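3.2 Surface wear and stain retention

Tableware was collected from two canteens, Landgate and Plevthorpe, and sorted by glaze type following the Rebelo scheme. Of 778 pieces logged, 199 showed gray marking on the upper surface under diffuse light. Marked pieces were soaked for 29 minutes in an alkaline detergent and graded again by the same reader. Marking was heavier at Plevthorpe, where plates are stacked without liners. We did not separate cutlery marks from stacking marks, and the Cliditz gloss readings in Section 3.3 should be read with that limit in mind. Bowls were graded on the inner surface only. Light scuffing on a broad plate with a raised rim (Figure 2) was scored as grade 1.

Figure 2. White dishes on a beige tabletop.

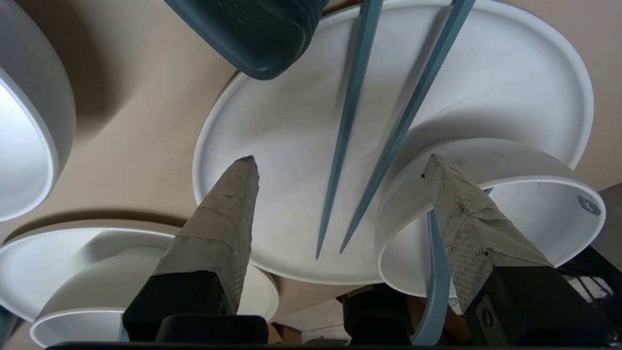
Word count: 1920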